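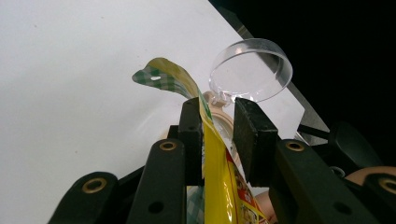
Why does the partner portal show my share of the filly as zero after the February statement run?
The share record lost its link to the horse record when she was renamed. The ownership itself is intact in the register, and the display corrects once the two records are joined again.

Print this ticket | E-mail this ticket

Ticket 332 – Getwood Racing Partnerships, owner portal
Opened by: Vitória Coelho
Horse: Skitadlow (unnamed 2yo filly at time of purchase)
Status: Resolved

Reported
Partner holds 55 shares out of 500. Portal lists 0 shares, no training bill, no entries. Login works. Her other horse, Ivar, displays normally.

09:40
Reproduced on a staff account. Register export has the correct 55. Portal is reading the old entry, "Kwofie filly", which was closed when the name was approved.

10:15
Reran the nightly sync by hand. No change. Sync skips any horse whose registered name differs from the sale name unless the alias field is filled in. Alias field blank.

10:50
Filled in alias, reran sync. Shares now show as 55. Training bill still missing – billing keeps its own horse list.

11:30
Billing list updated. Bill of 700 dollars posted twice, once under each name. Voided the entry under the old name. Balance checked against the trainer's invoice, matches.

13:05
Asked partner to sign out and back in. She confirms shares and bill are correct. Entries page still blank. That is expected, the filly has not been entered anywhere yet.

Notes
Other partners in the same filly had the same fault and were fixed by the same sync. For future namings, fill in the alias before closing the sale entry, then update billing. Do not reopen the old entry, it creates a second bill.

Print | E-mail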